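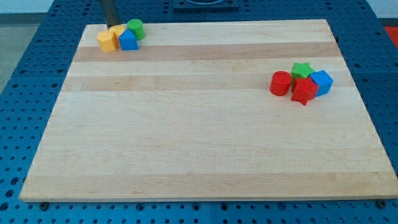 4.2 Workcell Hardware and Procurement

Figure 3. Tabletop sorting task used for the cost comparison. Plastic shape blocks stand in two clusters on a wooden board laid over the perforated blue table.

The budget for the workcell was fixed before any hardware was selected. We therefore treated procurement as a planning problem with one hard limit and tried to place the largest share of the money where a later change would be most costly. The arm, its controller and the mounting surface were assigned to this group. Task objects, fixtures and the work board were treated as consumable items and were bought last.

Three suppliers were asked for quotations on an arm with matching reach and payload. Flekov and Lultov quoted for the arm and controller as a single item. Arboleda quoted for the arm alone and listed the controller, the cabling and one year of support separately. Before the quotations could be compared, each was rewritten against a common list that also included shipping, a spare set of fingertips and the time needed for installation. In this form the order of the three changed. The lowest initial price became the second lowest total, mainly due to the support contract and a longer lead time, during which the room would have stood ready without an arm in it.

The table was specified separately. A perforated surface (Figure 3) costs more than a plain bench of the same size, and the difference was the item most often questioned during internal review. We kept it in the plan for two reasons. Fixtures can be moved between hole positions without new drilling, and a position can be written down as a row and column and restored after a changeover. In an earlier cell built on a plain bench, each changeover required the work area to be measured again. The labor charged to this activity over one project year came to 51 hours, which at our internal rate exceeded the difference in price between the two surfaces.

The task objects are low in cost. The shapes visible in Figure 3 include cylinders, stars and a cube, in red, green, blue and yellow. Objects of this type were selected over machined parts on the grounds of replacement cost and ease of supply. A full replacement set was budgeted at $264, including spares for the shapes most likely to be lost or damaged. Machined aluminum parts of similar size were quoted at $2862 and would have required a further order for each change in geometry. The tight grouping of the blocks is deliberate. Contact between neighbors leaves little room for the fingers, and this condition determined the finger width written into the purchase specification. If the blocks had been spaced apart, a wider and cheaper finger would have met the requirement.

The work board was also entered as a consumable. It gives a flat surface without holes, on which small objects can be pushed or tipped without catching. Its banded grain was not considered a disadvantage, as a uniform background was not among the requirements for the vision software. Boards are replaced when surface wear becomes visible, and the plan allows for one replacement per project year.

Maintenance was budgeted by use and not by calendar time. The Asuvano planning sheet adopted for this purpose takes the expected number of operating hours and returns a reserve for fingertips, cables and joint inspection. We entered 2000 operating hours for the first year. This value was carried over from the earlier cell and is probably too high for a cell that is still being commissioned, so the first-year reserve should be read as an upper limit. Any part of it left unspent was to be moved to the second year.

The order was placed on January 12, 2018, and the table was scheduled for delivery in February, ahead of the arm. The sequence was chosen so that leveling and anchoring could be finished before the controller arrived and its warranty period began. Section 4.3 gives the cost per completed sort under the assumptions stated here.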